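Trurix Table Clearing Kit for Single-Arm Workstations

Restberg Automation | Benchtop handling
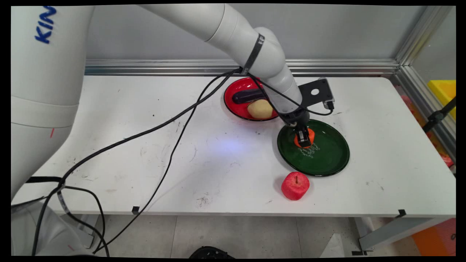 Two-finger gripper closed on a carrot-shaped item on the green plate.

Overview

The Trurix kit adds basic table clearing and item sorting to a benchtop robot arm. It is sold to test kitchens, training labs and small shops that want to know which chores a machine can take on now, and which should stay with a person for the time being.

The kit works with solid items that hold their shape: produce, blocks, small packaged goods, light parts. The operator shows the arm a task by guiding it by hand, and the software repeats that task with the items in new positions. Most buyers start with moving one item from a plate to the table, then from one plate to another.

What it does today

Picks up single firm items from plates, trays and flat surfaces.
Places them on a second plate or in an open bin.
Tells items apart by color and shape under steady indoor light.
Stops and waits for the operator when a grip fails twice.

What it does not do yet

Wet dishes, glassware and cutlery are not supported. Soft fruit can be marked by the fingers. Stacked plates have to be separated by hand before a run. Cloth, bags and anything that folds are outside the scope of this version. The kit will not wash, wipe or dry.

Speed

A trained person clears a small table faster than this kit does. Plan on 11 seconds per item in normal use, longer if items touch each other. The kit makes sense where the work is repetitive and the pace is not urgent, such as overnight sorting or repeat testing of a layout.

Test results

Our Gusum workshop ran 2,554 pick attempts with mixed play food and real produce on two plates. The software was then updated and the test was repeated with 1,029 attempts. Failures in both rounds were mostly round items that rolled when touched and dark items on dark plates. The full log is sent with each quote.

In the box

Gripper with two parallel fingers
Wrist mounting plate
Sensor module and cable
Spare finger pads, set of 20
Software license, one workstation
Printed setup guide

The arm, table and plates are not included.

Installation

Allow one working day. The table should be level and fixed to the floor or to a frame. Leave enough slack in the cables for the elbow to reach its full travel. Run the calibration again whenever the table or the arm base is moved.

Ordering

Kits are built to order. In North America, orders and spare parts are handled by Bukhari Supply. Setup help is available by phone from 8 a.m. on Monday. Please have your arm model and table dimensions ready when you request a quote.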